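Week 5 handout: Grip faults on thin plate

Read this before the lab. It covers one fault from start to finish, and the short report due next time follows the same order.

The case comes from the handling cell at Tirness. The job is simple to state: pick up a numbered steel plate with split rings threaded through its edge, lift it clear, turn it, and set it in a tray. On the run we are studying, the controller logged a good grip and started the turn. Partway through, the plate slid out of the fingers and dropped. The arm finished the move with nothing in its grip and logged the cycle as complete.

There are two failures in that account, and you should keep them apart. The first is mechanical -- the plate slipped. The second is in the logic -- the cell did not know it had slipped.

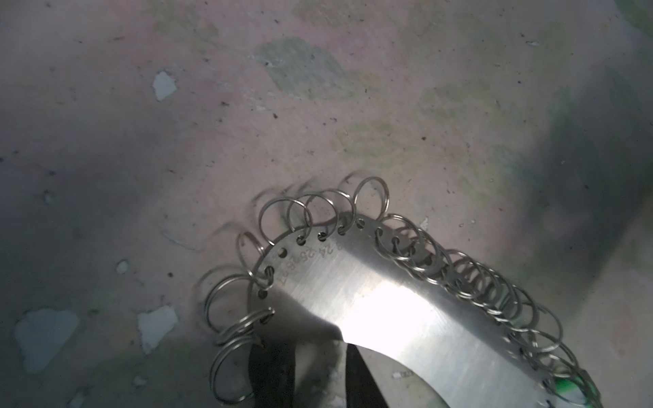

Skernon, 2021-10-08

Plate held between two fingers, rings along the curved outer edge. The steel has a satin finish, so expect glare if you try to check the grip with a wrist camera. The numerals 24 to 27 still read well outside the bright patch.

Points to work through:

Load. The rings hang from the edge and are free to move. When the wrist turns, they swing, and the load on the fingers shifts with them. A static weight check will miss this.

Grip check. The Zorovine controller tested finger position once, at closing. It never tested again. Cathal Tierney changed the program in April so that position is read all through the move, and any drift stops the arm.

Grip force. The setting on the day was 40 N, carried over from a job with flat blanks. Raising it is the obvious fix, but work out the torque first.

Records. The log holds 2,789 cycles marked complete. Of these, 151 had a finger position outside the normal band at the end of the move. Explain why that figure does not give you the number of drops.

Safety. A dropped plate is a loose part inside the guarded area. Stop the cell and lock it out before you reach in -- a paused program is not a safe state.

Reading: Ní Mhurchú notes, section on slip detection. Bring questions to Tomás Keane at the start of the lab.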